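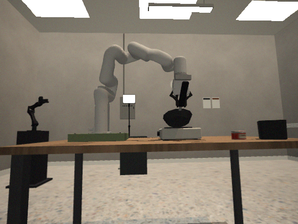

Sutrisno Halim asks whether a run may be kept if the arm stops partway and then carries on. It may not. A run with a pause in it teaches the pause, and he has since agreed that the rule should stand in this section.

4.2 Recording runs in the simulated room

Before starting, confirm that the Stenden task file is loaded and that the Clullard recorder shows no open session.

1. Select the object to be handled and the place where it is to be set down.
2. Reset the room. The objects are given new positions on the table.
3. Wait 2 seconds, then press Record.
4. Guide the white arm to the object, close the gripper and carry out the task in one steady movement.
5. Open the gripper, raise the arm clear and press Stop.
6. Mark the run as Keep or Discard. Do not leave it unmarked.

Note: A full set for one task is 220 kept runs. Discarded runs do not count towards it, but they remain stored under Lozano/rejected.

Note: The set supplied with this release holds 2,339 runs and was closed on 2021-12-27. New runs must be saved to a separate set.

Caution: Do not change the lighting or the viewpoint within a set. If either has been altered, close the set and open a new one as described in 4.3.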